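Okay so the pegboard project at the Rosby shop is finally happening. 4 years of tools living in a drawer, no more!

First rule -- anything I reach for daily gets its own hook.

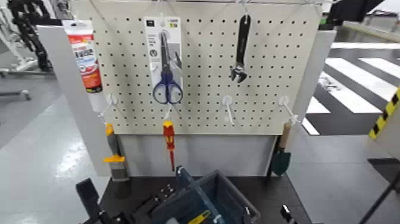
Second rule, nothing goes back in the caddy "just for now." I know me. It would still be in there come August.

Garden stuff was the big debate. Shed or shop? I went with shop, and I'm happy with it. The little trowel with the green blade and wood handle is way too nice to hide under a pile of pots anyway.

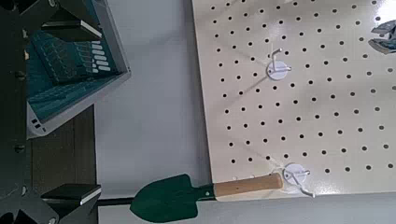
Trowel, meet hook.

Also the scissors are staying in the package until I need them -- don't @ me.

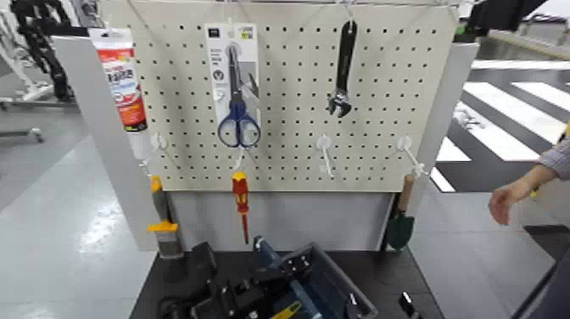
Scissors, wrench, screwdriver, and one hook still open

Recent posts
Grovex hooks, 109 days later
My Treludura shelf fail
Sorting 3,000 screws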